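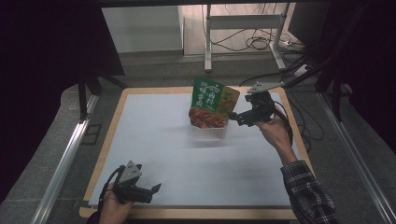
Courses > Health Services > Student Projects > Reports

Going out of town for knee surgery: how do people pick a clinic?

Project report, group of two – Sadia Bukhari and Jarrah Fairweather
Supervisor: Didier Langlois

1. What we wanted to find out

People in Werkville who need a knee replacement can have it done at the local hospital or travel to a private clinic. Quite a lot travel. We wanted to know how they decide, and what they wished they had asked before booking. Original plan also had hips in it. Dropped in March, too much.

Our question: what information do patients use when they choose a clinic far from home, and is it the information they later say mattered?

2. What we did

Two parts. First part was interviews with 10 patients who had traveled for a knee replacement. Second part was reading posts on a patient message board, 1740 posts in total after we took out duplicates and ads. Sadia did the interviews, Jarrah did most of the board. We both coded the same batch of posts at the start to see if we agreed. Mostly yes, except on "trust", which we had to split up into trust in the surgeon and trust in the clinic. Should of done that from the beginning.

Interviews were by phone, usually in the evening. All patients gave consent and no patient is named here. Two clinics came up so often that we name them: Kondberg (closer, bigger) and Stundska (further, cheaper). Neither one had anything to do with the project.

We also talked to Haris Malik, physical therapist in Werkville, who sees people after they come home, and Valdemar Kjærgaard, who takes the booking calls for the Rajput travel desk. Short talks, notes only, no recordings.

3. Results

3.1 How they found the clinic

Word of mouth first. A neighbor, a brother in law, someone at church. Internet second, and then mainly to check on a place they had already heard of. Only one patient started from a list of surgeons and worked down it. She had a spreadsheet and sent it to us, very useful, see appendix.

On the message board it is the other way round, as you would expect. People there are already online and a typical first post is "has anyone been to X".

3.2 What they asked before booking

Price. Then how long the wait is. Then whether a husband/wife can stay in the room. Surgeon's experience was asked less than we thought it would be. Several patients felt it was rude to ask how many knees the surgeon had done. One said she practiced the question in the car and then didnt ask it.

Valdemar Kjærgaard told us callers ask him about the drive home more than the operation. How many stops, can you lie down, which seat. He keeps a sheet by the phone with the answers.

3.3 What they said mattered afterward

Very different list:
– who to call at night when something looks wrong
– getting therapy started quickly at home
– papers. The home doctor not getting the operation notes
– stairs, toilets, shower

Five of our interview patients had trouble with the papers. In nearly 5 weeks one man had not gotten his notes sent over, and his own doctor would not change the pain medicine without them. He ended up driving back to pick them up himself, with his daughter at the wheel.

Haris Malik said the same thing from his side. He gets a new patient, knee is swollen, no letter, no exercise plan, and he has to call the clinic and sit on hold. He said Kondberg now gives the patient a printed copy at discharge and that this has helped. Stundska sends by mail.

3.4 Happy or not

Most were happy with the knee. We want to be careful here, we did not measure anything, this is what they told us on the phone. Also people who are happy might be more willing to talk to students. On the board there are more complaints, but a lot of them are from the first days after surgery, when everyone is sore and not sleeping.

4. Problems with the project

Small group, all found through the same two notices. No one who decided against traveling – a real gap, we only noticed when we were writing up. Board posts have no age or sex so we could not compare. Coding took twice as long as planned.

5. What we would suggest

A one page question sheet for patients, handed out by the family doctor when the referral is made. Night phone number, who sends the notes and when, who books therapy, how many of these operations the surgeon does. Draft is in the appendix, Haris Malik has read it and made us take out two questions. It has not been tested on patients yet.

Thanks to everyone who picked up the phone.

Contact the course office | Copyright Health Services Student Projects | Back to top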